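## 4. The table-clearing task

We ran all of this on the bench in the shared workshop at Grarkby, with two arms clamped side by side and the kitchenware laid out in front of them (Figure 1).

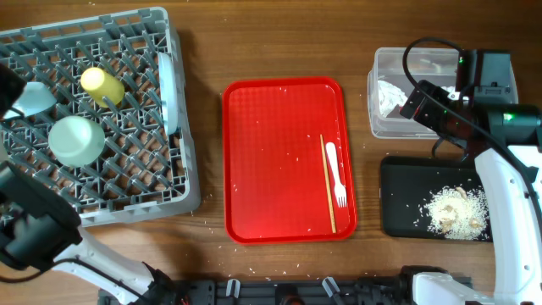
**Figure 1.** The table-clearing task: dish rack, red utensil tray, clear bin, and the black tray with rice-like grains.

Casimiro Zabala read an early draft and asked why we'd bother with two arms at all, when a single one with a longer reach would be cheaper and a lot easier to calibrate. Fair question! We did try it that way in February, and the long arm sagged so badly near full stretch that I spent more evenings retuning it than collecting anything useful. Two short arms gave us a stiffer setup, and each gets its own side of the table, so they mostly stay out of each other's way.

Mostly. The tray in the middle is where it gets messy - both arms can reach it, and our first planner (a quick hack on top of Weltby, the little scheduler Carmela Requena and I wrote) had no notion of whose turn it was. We ended up adding a simple lock on the shared zone. An arm asks for it, gets it, and has 15 seconds to finish up before it has to back out. Crude, I know, but we kept it for all 300 runs reported in Section 5.

Of those runs, 19 ended early. Most were cable snags, and after we gave the cables a bit more slack we had only 2 more. Small grains were the other headache. They wander all over the wood, and our wipe-down between runs never got every last one, so please don't read the starting layouts as perfectly identical. We logged the plates, cups and utensils by position and left the grains out of the log.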